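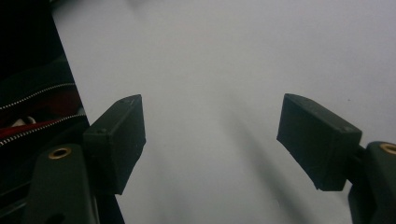
## Getting a white tabletop clean before you re-seal it

Sealer locks in whatever is under it, so do the cleaning first and give it an evening of its own.

1. Clear the top and vacuum the seams. A soft brush head is fine.
2. Mix a teaspoon of dish soap into a quart of warm water. Wipe in one direction, then rinse with plain water.
3. Rub gray scuffs with a melamine sponge. Press lightly, or you will leave a dull patch.
4. For ink, dab rubbing alcohol on a cotton pad and hold it there for ten seconds. Test a corner first.
5. Dry with a lint-free towel and leave the top alone overnight.
6. Wipe on the sealer in thin coats. I use two. Let the first one cure fully before you start the second.

Old wax will stop the sealer from bonding. If water beads up after step 2, wash again with mineral spirits and open a window.

Toon Dierckx asked about yellowed tops. Cleaning won't fix those. Sand with 900 grit and see how deep the color goes.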